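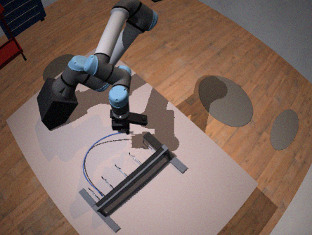 Malcolm Wainwright wrote: give it a full summer with the curtains open before you sand anything! Mine came back so well I can't find the line anymore, and I was one phone call away from hiring a crew.

Home & Yard > Floors > Wood floors > Stains, fading and color

Big pale rectangle where the rug used to be

Poonam Sachdeva
Dec 4, 2020

Hello everybody, I love this site and finally have something worth asking. We rolled up the living room rug last weekend to try the furniture the other way around, and underneath is a perfect rectangle of floor in a totally different color. The rug had been there 5 years. The rest of the room has gone this gorgeous warm orangey brown, and the part under the rug is still the pale color it was when we moved in. The edges are so crisp you could play shuffleboard on it.

Details in case they help. The planks are solid wood, and the previous owners told us cherry, although they also told us the dishwasher worked. The finish is a clear one with a bit of a shine, and I think it's oil-based because it beads water and it has that honey look. Two big windows on the south side. There's 1000 square feet of the same floor running through the living room, dining room and hall, so sanding only the living room would mean stopping at a doorway and hoping.

I got one quote from Mateos, the floor people here in Cletham, and it was $3000 to sand and refinish the living room and hall. Very nice man, and he didn't push at all, but gulp.

So what I'd like to know is whether the pale part will ever catch up on its own, and is there anything I can do to hurry it? I'm also wondering about the rug pad. It was a rubbery waffle one and there's a faint grid pattern near one corner that I can feel a little with my fingernail. Is that the same problem or a different one? I'd really like to put a rug back down eventually, the dog slides around like a hockey puck without it.

Thank you thank you!

3 answers

Teodoro Arrieta

Oh you have a fun one, and if it really is cherry you have the best possible wood for this! Cherry darkens with light faster than almost anything people put on a floor. Yours darkened where the sun could get at it and stayed put where the rug was. The pale part is simply behind, and once it's uncovered it starts moving right away. The first stretch goes fastest. The dark area has slowed way down by now, so the gap closes from one side.

What I would do, in this order:

Leave the rug rolled up and open everything. Blinds up, sheers off if you can stand it. Shift the sofa a foot or two every few weeks so you don't start a fresh outline while you're fixing the old one (I did this with a bookcase, very annoying).

Take a picture today and another in 2 months from the same spot at the same time of day. You won't notice the change by looking at it every morning, but the pictures will show you, and it's a thrill. Winter sun is weak, so don't be let down if it's slow until spring. I uncovered mine in September and not much happened until the days got long again.

Don't rub stain on the pale part. It won't get through the finish, it'll sit on top and streak, and even if you stripped the finish first, the stained wood would go on darkening underneath and you'd end up with a rectangle that's too dark. I've seen that one in a neighbor's dining room and it's still there.

One more thing. Some of the orange you like may be the finish and some may be the wood. Oil-based clear coats amber as they age, and the odd part is that they can amber more in the dark than in daylight. It muddies things a little but on cherry the wood usually wins.

If it turns out the floor is walnut you'd see the reverse, since walnut gets lighter in the sun. Oak changes too, just less. Pull up a floor vent cover and look at the cut edge of a board, sometimes you can tell from there.

Hugo Alcaraz

just put the rug back lol. thats what we did. or get a bigger rug

Mared Beddoe

Teodoro covered the color better than I could, so I'll take the grid, which is a separate problem.

Rubber and some plastic pads can react with a floor finish. What you can feel with a fingernail is either pad residue stuck on top or finish that softened and took the print. Start gentle: a damp microfiber cloth with a drop of dish soap, then dry it right away. If that does nothing, try a little mineral spirits on a rag in a spot that normally sits behind a door, windows open, and check that the shine stays the same before you go anywhere near the corner. I got a whole hallway's worth of waffle marks off that way and did a little dance. If the texture is still there after cleaning, it's in the finish. A light buff and a fresh top coat often takes care of that, so ask Mateos for a price on a screen and recoat. It's a far smaller job than sanding.

For the next pad, go with plain felt, or felt with a natural rubber back if your finish maker says it's okay. I have a Puvum felt one under my runner and lift it every spring to look, no marks so far. I'd skip anything sticky. My floor has Wernus oil on it, so yours may behave differently.

And when the rug does go back, turn it or slide it over now and then. Give the dog a runner by the door in the meantime!

Poonam Sachdeva

Vent cover is up and the edge is reddish with tiny dark flecks, so I'm calling it cherry! Curtains are open and the soap took off part of the grid already. Trying the mineral spirits behind the hall door tomorrow.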